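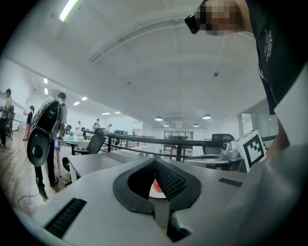
Grestlow Wool Dryer Balls, Large

Home > Laundry > Drying > Grestlow

If you've been drying your clothes with a box of scented sheets on top of the machine for as long as you can remember (we certainly were, until a few winters back), a set of wool dryer balls is a lovely small change to make. They go in with the wet wash, they tumble about between the towels and the flannel sheets, and they come out again ready for the next load. There's nothing to peel off your socks afterwards, and no perfume unless you decide to add some yourself!

Grestlow balls are felted all the way through from Canadian wool, in a soft oatmeal colour that isn't dyed or bleached. Each one measures 70 mm across, a good bit bigger than the ones you find at the grocery store, and you'll notice the weight when you pick one up. Our own Gaspard Lacroix has been felting for most of his working life and he's terribly fussy about density. A ball that gives too much when he squeezes it goes in the seconds bin, which you're welcome to ask about if you have a cat.

Sold in a cotton drawstring bag. The bag can go in the wash too, though it does shrink a little the first time.

How to use them

Put the whole set in the dryer with your wet laundry and run your usual cycle. Big loads of bedding do best if you stop halfway and give everything a shake, because a fitted sheet will swallow anything it can get hold of, dryer balls included. For a bit of scent, put 2 drops of essential oil on each ball and let it soak in overnight. Please don't add it right before a hot cycle.

They'll pill and go a bit fuzzy over time. It's only wool being wool, and you can trim the fuzz with scissors if it bothers you. With regular use we'd expect a set to last some 1000 loads, and you can compost them when they're finally worn out.

Details

Item number: 2705
Material: 100% wool, no filler core
Colour: oatmeal
Scent: none
Suitable for: vented, condenser and heat pump dryers
Care: hand wash in cool water, air dry

Goes well with

Redatitz folding drying rack, for the sweaters that shouldn't see the inside of a dryer at all
Pander unscented laundry powder, refill bag
Teoh stain bar, olive oil base

A note on stock

The charcoal colour is sold out for now. We're waiting on fleece from a flock of darker sheep, and there's only so much of it each year, so the next batch should be felted and in the shop in November. Leave your email at the checkout page and we'll write to you once, when they're in, and then leave you in peace.

Page updated Tuesday, October 5, 2021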